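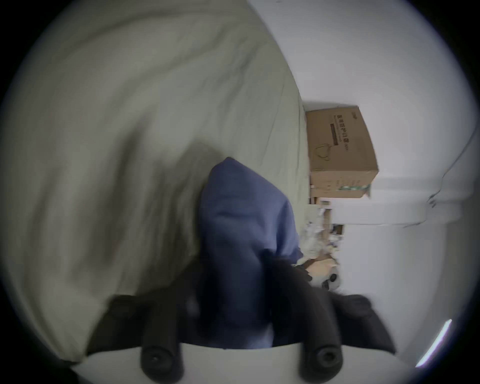 Blue cloth between the two fingers of the gripper.

Ziltora hand gripper: review after 243 folds

I bought the Ziltora in October for our cloth-folding work. My colleague Latifa Belkadi used it as much as I did. The fingers are soft and wide, and they hold a thin shirt without marking the fabric. For this I am satisfied.

The problem is the release. At fold 170 the left finger stayed closed when I let go of the trigger. Latifa had her thumb near the hinge and got a small pinch, not serious. It happened 3 times in total, always with thicker cloth.

I wrote to the seller, Mima. Sérgio Coelho answered on Thursday and advised me to clean the joint and loosen the screw by a quarter turn. After this we made 56 more folds and had one slow opening.

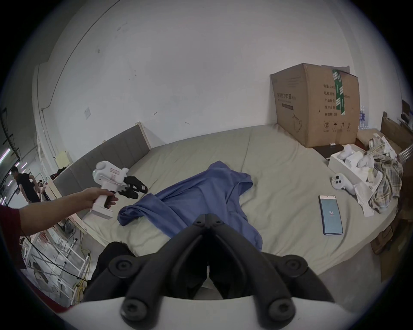 Would I buy it again?

Yes for light clothes, but the hinge needs a cover. Until there is one, please keep your fingers away from it. I give three stars out of five.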